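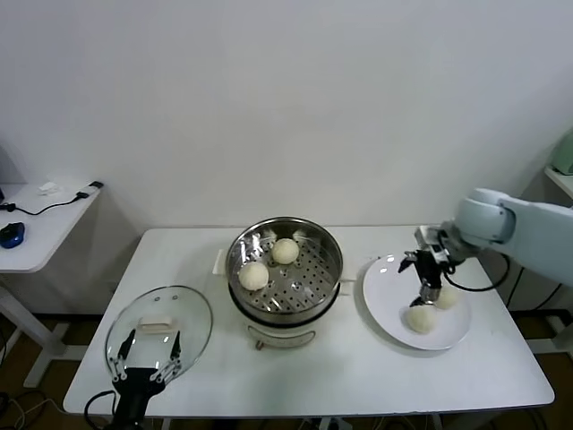
Steamed buns on a tiny steamer – a thread

1/ ok so people keep asking how I do buns with no real stove. Little electric pot, cream base, steel basket on top with the holes in the bottom. Thats the whole setup. White table, one outlet, done.

2/ Dough is 500 g flour, a packet of yeast, spoon of sugar, warm water til it feels like an earlobe. Been making it this way since the apartment in Rimberg. No milk. People fight me on the milk.

3/ Two at a time in the basket. Two!! I know. One toward the back, one toward the front so they don't kiss. Crowd them and you get one big bun with a seam.

4/ Other two wait on the plate. Plain white plate, nothing fancy. If you're putting raw ones on a plate use parchment squares or youll be peeling dough off it til dinner.

5/ Lid goes down flat next to the pot when you load. Glass one, knob up. I've burned my wrist on that rim more times than I want to say so get it out of the way first

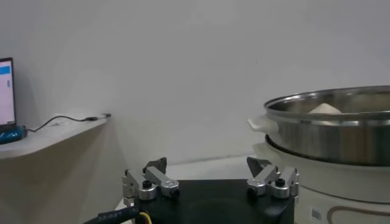 6/ and keep the handle where you can grab it without reaching across the steam. Steel holds heat forever. Dish towel, always.

7/ Timing – 20 minutes from when you see steam. Then heat off, lid cracked, 3 more minutes. Skip that and they wrinkle up like a thumb in the bath.

8/ Someone asked about leftovers. Freezer, in a bag, straight into the basket frozen. Microwave if you must. Damp paper towel over the top, dont walk away.

9/ Flour is from the Tiongson market in Pralurthorpe, the low protein one in the blue bag. They were out most of September. Regular all purpose is fine, bit chewier, still good

10/ No filling today, just plain. Pork ones next week if I get to the store. Ok gotta go, timers going

Search posts
Search Clear

More from this account
Rice in the same pot, yes really
Scallion oil, the lazy way
Is the Dalier bamboo basket worth it?
Why my dough wouldn't rise (old yeast)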